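Small Toys, Small Home: Your Questions

Last updated 04/07/2019

I get the same handful of emails over and over, so I've put my answers in one place. I write Piltatley from a two-room apartment with far too many small toys in it, and everything below is just what works for us.

Do I need to buy proper storage boxes?

Nope! I bought a set of Brolden stacking drawers back when I started the blog and I still like them for craft stuff, but for little toys I go straight to empty cookie boxes. They're light, they're a good size for small hands, and a kid can carry one from room to room without help. Wash it, dry it overnight, done.

How many toys go in one box?

I don't count. If I can see the top layer without digging, it's fine. If things start rolling off when you pick it up, start a second box (or have a little talk with yourself about the second box).

Do you sort by type?

I tried. I had play food in one box, animals in another, balls in a third, and it lasted 2 days. Now it's all mixed, and I think the kids play better that way – the fruit gets fed to the animals, the animals go shopping, and so on. The only things I keep separate are puzzles and anything with a battery.

What about labels?

On the Brolden drawers, yes. On cookie boxes I leave the original print alone. Kids who can't read yet know "the green one" perfectly well.

Where do you do the sorting?

Somewhere soft and flat, with a plain or checked cloth under it so small pieces show up. When I'm finished I pick up the corners and shake the crumbs out over the sink. Hard floors are a pain, everything bounces and ends up under the couch.

Can you show me a mixed box?

Sure, a coconut milk cookie box with a pig and an orange slice in it, plus plenty of company:
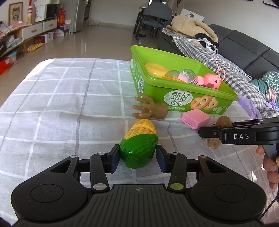
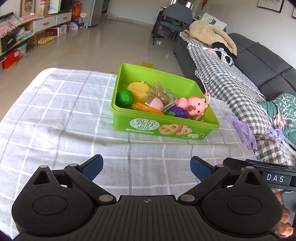 How do you clean rubber and plastic toys?

Warm water, a drop of dish soap, an old toothbrush for the ridges. I let them dry on a towel for 30 minutes and turn them over once. Anything with a cord or a strap gets wiped by hand so the cord doesn't stay soggy.

How often do you clear things out?

Once in spring and again in September. Outgrown toys go to the Mrema swap table, and I try very hard to come home with fewer than I took.

Are small toys safe for babies?

Please keep them well out of reach. Ours live on a high shelf whenever a baby cousin visits, and I check the floor on my hands and knees first.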